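Oct 1, 2020 — dish station, teleop

Big day! Azlan Govindasamy drove for most of it and I sat on the pedals and the log. We are collecting demos for the Clinusgate dish task: pick up the sponge, wipe a dish, put it where the clean ones go. He has gotten so much smoother since September that I went back and watched one of the old runs just to enjoy the difference.

Session total is 24 kept demos, which brings the set to 196. Eight more got thrown out, all for the same thing (see below).
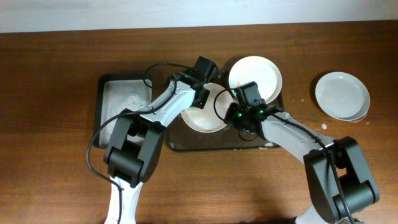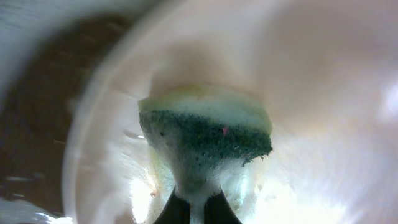
What we changed from last time: the leader arms now have the lighter springs Maximiliano Figueroa cut for us, and wow. You can hold a wiping posture for a whole demo without your shoulders creeping up to your ears. Azlan says he can finally let the wrist lead and have the elbow follow, and it shows in the joint traces — the elbow used to chatter every time he reversed direction, and now it's one clean hump per stroke.

Grip on the sponge. Pinching it low, close to the end, is still my favorite. You lose a little stiffness but the rest of the sponge bends into the curve of a dish by itself, and the operator doesn't have to be a hero about wrist angle. Pinching across the middle gives a firmer push and then the fingertips get to the dish before the foam does. All eight of the rejected demos were middle pinches where I heard the fingers touch. I don't want the policy learning that sound!

Two arms over one tray is the hard part to teach. When both wrists come in to the middle, the operator loses sight of the near plate and starts guessing. Azlan's trick is to park the holding arm first, say "set" out loud, and only then bring in the wiping arm. I started marking the "set" moment with the pedal so we can split the episodes there later. Please keep doing this, whoever drives next.

Cable slack: fine all day, but watch the loops at the wrists on big rotations. Re-dressed the left one once.

Settings, so I stop asking: gripper close limit is the Duso preset, force scaling off, follower smoothing one notch under default. Wrist view on the left monitor, head view on the right. Swapping them made Azlan slower, so they're swapped back.

Trained a quick one on the older demos over lunch, just to see. It goes for the sponge with real confidence and then wipes much too lightly. I think that's our own early timid driving coming back at us, and the new batch should help a lot.

Next:
- retrain with today's 24 in, same seed
- ask Maximiliano for a second spring set for the Dammont rig
- try five demos with a bowl only, slow strokes
- rename episode 869, I typed the wrong task tag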